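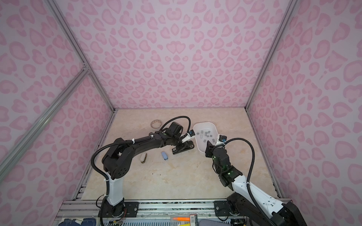 Free up space on your phone before an update

An update can fail if storage is low. These steps are for the Rostum 4, but most phones are close.

1. Open Settings, then Storage. Wait for the bar to load.

2. Tap Photos and sort by size. Videos come first — start there.
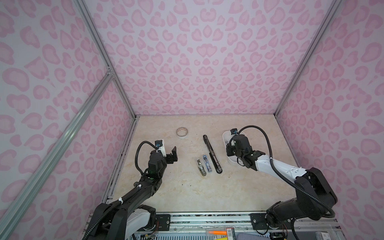 3. Move what you want to keep to a computer. My phone had 2,844 photos, and the copy took about 50 minutes over a cable.

4. Check the copies open on the computer, then delete them from the phone.
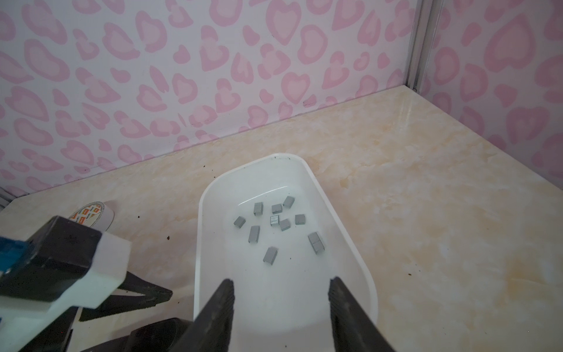

Warum

5. Empty the Recently Deleted folder. Files still take up space until you do.

6. Remove apps you no longer open. Sign out of each one first.

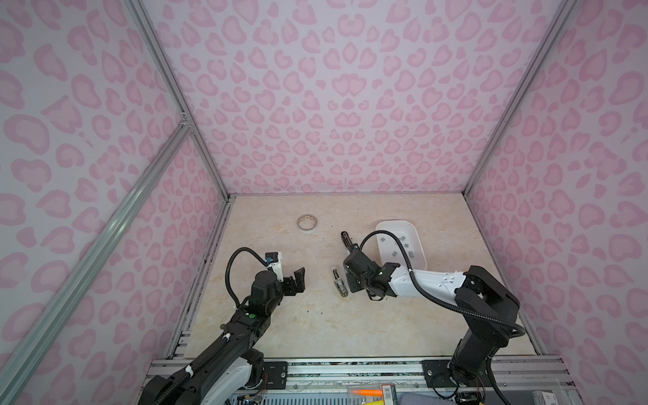

Warum

7. Restart the phone, plug it in and go back to Settings. Tap Update, then Install. Keep it on the charger until the lock screen comes back.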